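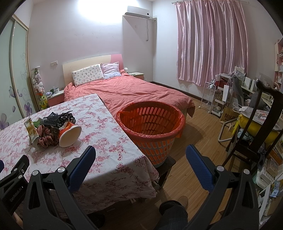

그림 1. 침실에서 양쪽 집게를 벌린 상태의 손잡이형 그리퍼. 안쪽에 파란색 패드가 붙어 있다.

손잡이형 그리퍼의 패드 비교 (중간 보고서)
과목: 로봇 조작 실습

1. 목적
우리 조는 사람이 손으로 들고 쓰는 그리퍼에서 패드의 표면이 물건 잡기에 어떤 영향을 주는지 알아보았다. 비교한 패드는 2종류이다. 하나는 그림 1에 보이는 무늬가 있는 파란 패드이고, 다른 하나는 Plundetti에서 구입한 평평한 실리콘 패드이다. 아래에서는 각각 A 패드, B 패드라고 부른다.

2. 방법
장소는 실험실이 아니고 일반 가정의 침실로 정하였다. 실험실의 책상에는 딱딱한 물건이 많아서 천이나 봉지 같은 부드러운 물건을 시험하기 어려웠다. 물건은 신발, 접은 천, 과자 봉지 등 11가지를 골랐다. 한 물건을 패드마다 최대 60번 잡았고, 물건을 들어서 바구니 위까지 옮기면 성공으로 기록하였다. 도중에 떨어뜨리면 실패이다. 기록은 Metix 프로그램으로 저장하였고 전체 영상 파일은 2912개가 되었다. 파일 이름을 처음에 통일하지 않아서 정리하는 데에 이틀이 더 걸렸다.

3. 결과
얇은 천에서는 A 패드가 더 좋았다. 천의 끝부분만 잡아도 잘 미끄러지지 않았다. 그러나 과자 봉지에서는 B 패드의 성공이 더 많았다. A 패드는 봉지 표면에 닿는 면적이 작은 것 같다고 우리는 생각한다. 신발은 패드보다 잡는 방향이 더 중요하였다. 옆으로 누운 신발은 발목 쪽을 잡으면 두 패드 모두 성공하였고, 밑창을 넓게 잡으려고 하면 집게가 벌어지는 폭이 부족하였다.

4. 문제점
잡는 힘을 숫자로 측정하지 못하였다. 손잡이를 누르는 힘이 사람마다 달라서 같은 조건이라고 말하기 어렵다. Kotosmont 힘 센서를 빌렸지만 집게 안쪽에 붙이면 패드가 평평하게 고정되지 않았다. 또 오후에는 창문 쪽의 빛이 강해서 물건의 경계가 영상에 잘 나오지 않은 경우가 있었다. 이런 영상은 다시 촬영하였다.

5. 다음 계획
7월에는 같은 패드를 Tzavaras 로봇팔에 달고 같은 물건으로 다시 시험할 예정이다. 그때는 닫는 속도를 일정하게 하고, 패드를 바꾸는 순서도 물건마다 다르게 할 것이다. 센서를 붙일 얇은 받침은 지금 설계하고 있다.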